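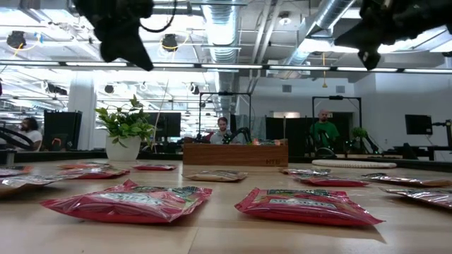
Researchers at the Cutbridge laboratory of Hoveo have reported a method that allows a two-armed robot to learn a packing task from fewer human demonstrations by paying closer attention to the moments just before each grasp. The work was led by Dušan Murín and carried out with Wolfram Wegener of the packaging group at Ekiditz. The team chose packing as its test task, with sealed snack bags laid flat on a wooden tabletop and an open wooden box standing behind them, and two grippers working from above. Flexible packages of this kind are among the harder items for a robot to handle. They crease when touched, they shift when a neighboring package is moved, and the glossy wrappers reflect overhead light in ways that change with the angle of view.

Most current systems that learn from demonstration treat every moment of a recording as equally useful. A person guides the arms through the task, the motion and the camera views are stored, and a computer model is trained to reproduce what the person did. Dr. Murín's group observed that long parts of these recordings contain very little information. The arms travel across open table, and almost any smooth path would serve. The parts that decide whether a package is picked up cleanly are short, and they tend to be underrepresented in training.

The new method, which the laboratory calls Briggs, divides each recording into travel and approach. The division is made automatically from the speed of the gripper and the opening between its fingers. Approach segments are then given greater weight, and the model is asked to predict them in finer time steps. Travel segments are compressed. No additional labeling by hand is required.

"The operator slows down when the task becomes difficult," Dr. Murín said. "That change of pace is already in the data. We wanted the model to make use of it." 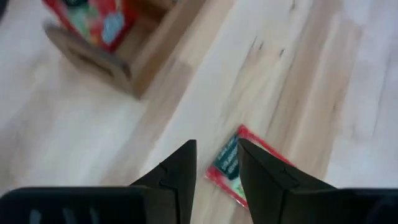 A second part of the method concerns the choice of camera view. During travel, the model relies mainly on the fixed view of the whole workspace, where the position of the box and the remaining packages can be judged. As the gripper comes down, the weight moves gradually to the close view from the wrist. The shift is learned from the demonstrations and is not set to occur at a fixed height. According to the team, earlier versions with a fixed switching point produced hesitant motion when a package lay near the box wall.

In laboratory trials, a model trained with the new method on 13 recorded sessions matched the packing success of a standard model trained on three times as many. The improvement was greatest for small, flat packets, where a slight error in finger position causes the packet to slide away. For larger bags the two models performed at a similar level, and the researchers do not claim an advantage there.

The team also reported two limitations. The method depends on demonstrations made at a natural pace, and recordings from operators who moved at a constant speed gave little benefit. Performance also fell when packages were stacked so that the edges of the lower ones could not be seen. Dr. Wegener noted that stacked goods are common in commercial packing and that the result should be read with this in mind.

"Packages on a table are a reasonable place to begin," Dr. Wegener said. "A packing line presents them in less orderly ways, and that is the condition our partners will ask about."

Work on stacked packages is now under way at Cutbridge. The group intends to add a measure of contact force to the approach segments, so that the model can distinguish between a finger that has reached the tabletop and one that is pressing on the contents of a bag. A first set of recordings with force data is to be completed in March.

The training software and a written description of the segmentation procedure will be made available to other research groups on request. Laboratories wishing to take part in a joint comparison of methods are asked to contact the Hoveo research office at Cutbridge, stating the type of arm and gripper they use and whether wrist camera recordings are available.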